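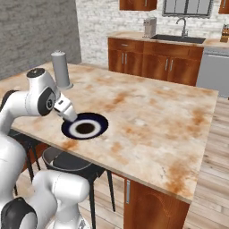
Figure 3. Simulated kitchen used in the plate trials. The fingertips are just above the left rim of the plate.

Proceedings > Manipulation and Safety > Failure Reports > Section 5

5. Rim contact failures in the plate task

5.1 What we observed

The plate task was meant to be the easy one. The arm starts from a rest pose, moves over the island, lowers the open gripper across the rim of a plate, closes, and lifts. We ran it 264 times in the kitchen shown in Figure 3, using the Cerix controller with the same settings as in Section 4. A run was scored as a success if the plate was held clear of the counter at the end of the lift and had not touched the counter again.

In 48 runs the arm stopped before the lift with a joint torque fault. The fault text was the same each time and named the wrist. We first took this to be a tuning problem, and lost most of March to it. Lowering the approach speed changed the time at which the fault appeared and did little else. Raising the torque limit made the fault go away in many runs, but the plate was then pushed along the counter or pinned at an angle under one finger, and the lift failed anyway.

The torque limit was doing its job. In the faulted runs, one fingertip came down on top of the rim instead of passing outside it. The controller had a target below the height of the rim and kept driving toward it. Contact force rose until the wrist limit was reached. On a physical arm with a ceramic plate, we would expect a chipped rim or a broken plate in a good share of these cases, and we have treated the fault as a safety matter for that reason.

The pose in Figure 3 is the one that matters for this section. At this height a small sideways error decides whether the lower finger clears the rim or lands on it, and there is very little travel left in which to correct it.

5.2 Source of the error

We checked three possible causes. The first was calibration between the arm base and the island. In simulation this transform is known exactly, and we confirmed that the planner was reading the right value. The second was joint tracking. Tracking error at the end of the approach was small in both the failed and the successful runs, and we found no difference between the two groups that could explain the faults.

The third was the plate estimate. The perception module, Polanum, fits a circle to the outline of the plate and returns a center and a radius. The grasp point is then placed on that circle. The plate in Figure 3 has a navy-blue outer rim, a thin white ring, and a dark brown center, so there are several circles in it that share one center. In the faulted runs Polanum had locked onto the white ring. The center it returned was good. The radius was too small, and the grasp point moved inward by the same amount. The outer finger, which should have gone down past the edge, was placed over the rim itself.

This explains why the fault was hard to find. Our logging tool reported the error in the plate center and nothing else. By that measure the estimate was fine in every run. The radius was written to a separate file that we had not been reading.

We do not know why the fit settled on the ring in some runs and the outer edge in others. The start position of the plate was varied from run to run, and the view of the plate changed with it. The counter has a cream and rusty orange-brown marble pattern, and we suspected that the streaks were interfering with the outer edge. We repeated a set of 100 runs with the pattern replaced by a flat gray. Faults still occurred. We did not run enough cases to say whether they were less common, and we make no claim about the counter pattern.

5.3 Why the safety check did not catch it

The planner has a collision check between the gripper and every known object. It passed in all of the faulted runs. The check used the plate model built from the estimate, with the estimated radius, so the planner saw a smaller plate than the one on the counter. The same wrong number was used to choose the grasp and to approve it.

The simulator of course had the correct plate geometry, and a check against that geometry would have rejected each of these grasps. We had left it out on purpose, to keep the test close to what a physical system would know. We still think that was the right choice for scoring. It was a poor choice for debugging, and we now record both checks side by side, with only the first one visible to the planner.

5.4 Changes made

We made 2 changes. Polanum now keeps all of the circles it finds around a common center and passes on the largest one that has enough support along its outline. If the largest circle is weakly supported, the run is stopped and logged as a perception failure. The approach was also split into two parts. The gripper moves to a height just above the rim at the normal speed, then goes down the rest of the way under a force limit set well below the wrist fault level. If contact is felt before the target height, the arm backs straight up and asks for a new estimate. It may do this once. After a second early contact it returns to rest.

The second change does not depend on the first, and we recommend it even where the object model is trusted. It adds time to every grasp. In return, a wrong radius ends in a light touch and a retreat, with no push against the plate.

With both changes in place, we reran the start positions of the faulted runs. None ended in a torque fault. A few ended in a stop after the second contact, which we count as task failures and report as such in the Tatwood and Mutiso configurations of Section 6.

5.5 Limits

All of the results in this section come from simulation. Contact between a fingertip and a glazed rim is modeled with a single friction value, and the plate cannot chip or crack. The force limit used in the slow descent should not be copied to a real arm without testing. We also used only one plate design. Plates with a raised inner lip, or with a pattern that is off center, may cause the fit to fail in other ways, and the largest-circle rule could pick up a shadow or a placemat under the plate. We have not tested either case.

Filed under: Robot manipulation, Grasp failures, Simulation

Contact the editors | Copyright held by the authors | Back to top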